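# Über uns

Vemus sammelt Beispiele, aus denen Roboter Handgriffe im Haushalt lernen. Wir bauen selbst keine Roboter und trainieren keine eigenen Modelle. Unsere Kunden sind Firmen und Institute, die Aufzeichnungen in gleichbleibender Qualität brauchen und dafür keine eigene Versuchsküche einrichten wollen.

Angefangen haben wir mit einem einzigen Arbeitsplatz im Hinterhaus von Trarex, damals noch als Teil der Messtechnik. Heute betreiben wir neun Plätze, davon vier mit Spüle. Aufgezeichnet wird zweiarmig: Eine Person steuert beide Arme, gespeichert werden die Kamerabilder, die Gelenkstellungen und der Zustand der Greifer.

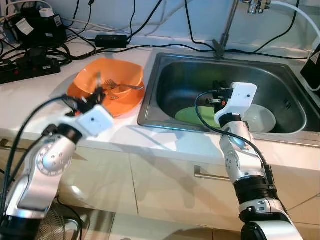
*Seite zuletzt geändert: August*

Am meisten gefragt sind Aufgaben rund um Geschirr, also Teller in die Spüle legen, Schüsseln stapeln, Besteck aufnehmen. Der Katalog umfasst derzeit 107 Aufgaben. Für jede legen wir vor Beginn fest, wann ein Durchgang als gelungen gilt und wie stark die Ausgangslage der Gegenstände wechseln soll. Pro Aufgabe nehmen wir mindestens 60 Durchgänge auf. Misslungene Versuche werden gekennzeichnet und auf Wunsch mitgeliefert.

Die Sammlung »Henao« enthält 3521 geprüfte Durchgänge und kann lizenziert werden. Geprüft wird von Hand, jeweils von einer Person, die an der Aufnahme nicht beteiligt war. Für die Ablage und die Beschriftung verwenden wir Brakonix, unsere eigene Software. Sie wird nicht einzeln verkauft.

Wer eine Aufgabe vermisst, kann sie uns beschreiben. Wir brauchen dazu eine Liste der Gegenstände, den gewünschten Endzustand und das Zielformat der Daten. Besuche an den Arbeitsplätzen sind nach Anmeldung möglich.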